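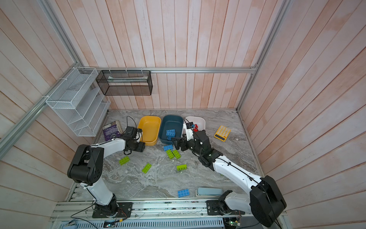
Yellow, teal and white bins at the back of a sorting table, with wire storage on the walls. Photo: Odair Vasconcelos

Toy library switches to color bins before summer rush

By Vy Giáp
June

The Drelside Toy Library has changed the way it sorts small building pieces, replacing its mixed tubs with colored plastic bins that go home with borrowers as matched sets.

Loose bricks had become the most common reason for late checkouts, according to library manager Teresa Đinh. Sets came back with pieces missing or with parts from another set mixed in, and staff were spending up to 90 minutes at closing time putting them right.

"People were very good about bringing things back," Đinh said. "They just brought back whatever was on the floor at home."

Under the new system, returned pieces go to a sorting table before they are shelved. A yellow bin is for pieces that still need to be checked, teal is for plain bricks, and white is for parts that belong to a particular set. Wire racks and baskets keep paperwork off the table.

The library has 1,693 items on its list, from board games to ride-on cars. Building sets are a small share of that, but they go out more often than anything else, Đinh said. The limit for building sets will stay at 2 per household.

Borrowers will notice one change at the desk. Each set now comes with a printed card showing what should be in it, and families are asked to look it over before they leave. Missing pieces can be reported at the next visit with no charge. Larger losses will be handled as before, with a replacement fee set by the desk.

The bins were paid for with money left over from last year's book and toy sale at the Govside community hall. The same sale will be held again this summer, and the library is taking donations of complete sets in good condition. It can't accept soft toys or anything that runs on a built-in battery.

A second sorting table is planned for the Ralow branch, which shares its collection with Drelside. Staff there still use the old tubs and will move over once almost all of their sets have been checked against the list.

Returns are accepted at both branches until 6 p.m. Sets left in the outside drop box will be checked in the next morning. Borrowers with pieces from an older set can hand them in at either desk, even if they no longer know which set they came from.

Shares: 6

Contact the newsroom | Copyright Govside Local News | Back to top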